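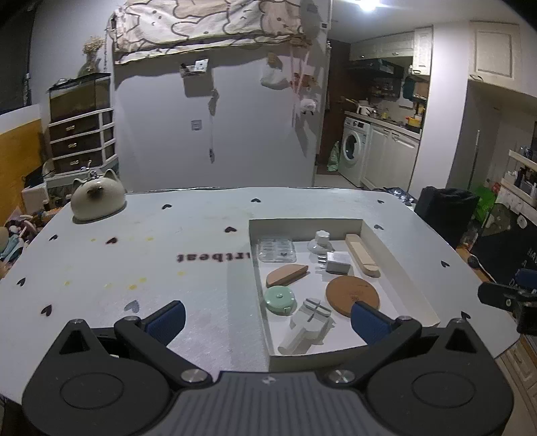 ## Karnstead play table with sunken tray – review after a few months

31 October 2021

I bought the Karnstead table for a bedroom that gets used for crafts, homework and sorting through small stuff. It cost 153 dollars with shipping. I had also looked at the Nosmont, but that one has a flat top, and the tray was what I wanted.

**Assembly.** It took one evening. There are 4 legs and one bag of screws, and the printed instructions are fine.

**The top.** Large, white, rounded corners, little black hearts printed around the edges. The corners are easy on the hips in a small room. Stains are the weak point. The left half of mine has yellow and brown marks, and dish soap has not moved them. If you paint or drink tea at it, put something down first.

**The tray.** Best part of the table. It is set into the right half and the walls are low, so you can reach in without knocking your wrist. Mine holds a tape measure, a cork coaster, a power adapter, a small cup, a plastic compartment box and a few wooden pieces. I would have liked a divider – things drift into each other and the flat ones end up under the rest.

**Size.** Measure before you order. With a three-drawer unit in the same room, it takes up more floor than I expected.

I would buy it again for the tray, but I would pick a darker top if Karnstead made one. 4 out of 5. I plan to try a clear cover on the left side in November and will update this if it fits.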